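Sillel Humanoid Workstation Package
Equipment, purchasing and planning information for institutions

Product group: Humanoid systems, standing height
Supplied by: Orska
Installation and training: Chauhan

Overview

The Sillel package is intended for colleges, research departments and care organisations that wish to begin work with a full-size humanoid robot at a desk or table. It is supplied as a complete order so that the purchasing department deals with a single contract. Institutions that already own a suitable table, shelving or training objects may remove these items from the order before it is confirmed.

The package is suited to reaching, picking up and placing small household objects within a limited area. It is not suited to lifting people, to outdoor use or to work in kitchens where food is being prepared for the public.

Preparing the room

A dedicated laboratory is not required. Many customers place the system in a room which has other uses, and the planning form asks for the position of radiators, doors, windows and any fixed appliances so that the standing area can be agreed before delivery. The floor should be level and firm. Wood, vinyl and sealed concrete are all acceptable; deep carpet is not.

The table should be a height-adjustable model with a steady base. The purchaser should check that the foot bars do not occupy the space in which the robot is to stand, as this is the most frequent cause of a second visit by the installer.

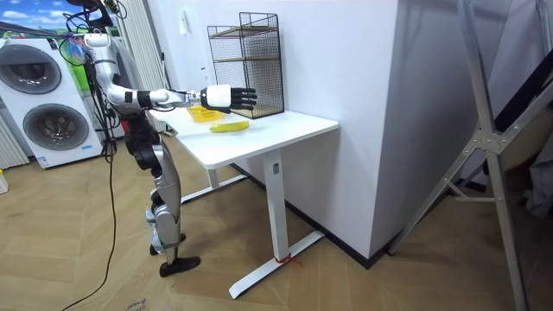 Cable routes should be marked on the room plan at the same stage. Power and data cables leave the robot at the upper body and must have enough slack for the full movement of both arms. Where a cable has to run along the floor, the route should be kept clear of the path used by staff. Cable covers are available as a separate item and are not included in the standard price.

Hands and grippers

The order form allows one type of hand to be chosen for each arm. The five-fingered hand is recommended where objects vary in shape. The standard gripper is less costly to repair and is sufficient for most early training. A change of type after delivery is carried out by Chauhan at the hourly rate given in the service agreement.

Training objects

Light plastic objects are recommended for the first month of use. Toy fruit, small open baskets and plain wooden blocks are all satisfactory and may be bought locally at little expense. Glass, liquids and sharp items should be kept out of the working area until the operators have completed the second training day.

Budget

Institutions are asked to allow for the following in addition to the price of the robot, which is quoted on application.

Room survey and report: £1,000
Delivery, unpacking and first set-up: £2,000
Operator training: 2 days, included
Replacement finger set: quoted on application
Annual service agreement: quoted on application

Quotations remain valid for 30 days. Orders which are to be charged to the current financial year should reach Orska by the end of November. Staff time is often left out of the first estimate and should be entered separately, including the hours needed to reset objects between attempts.

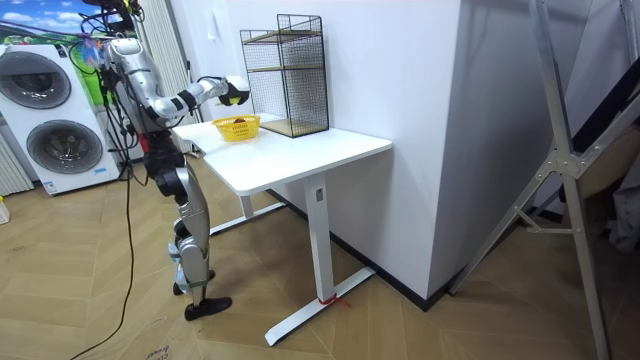
Tralholm wrote to us after its first term with the package that the robot itself had been budgeted for correctly, but the hours had not. Its staff had planned for one operator and found that a second person was needed at the table for most of each session, and it asked that future customers be told this before they signed.

The planning form has been altered accordingly and now contains a line for a second operator. Customers who hold the earlier version may continue to use it, provided that the additional hours are written in the remarks box.

Delivery and acceptance

The robot is delivered in one crate and the table and shelving in separate cartons. A ground floor entrance or goods lift is required. The purchaser should name one member of staff to sign the acceptance sheet, which is completed once both arms have been moved through their full range and the emergency stop has been tested.

Damage to packaging must be noted on the delivery slip before the driver leaves. Crates should be kept until the acceptance sheet has been returned.

Related items

Cable cover, straight section
Height-adjustable table, white
Wire mesh shelf unit
Planning form and room plan template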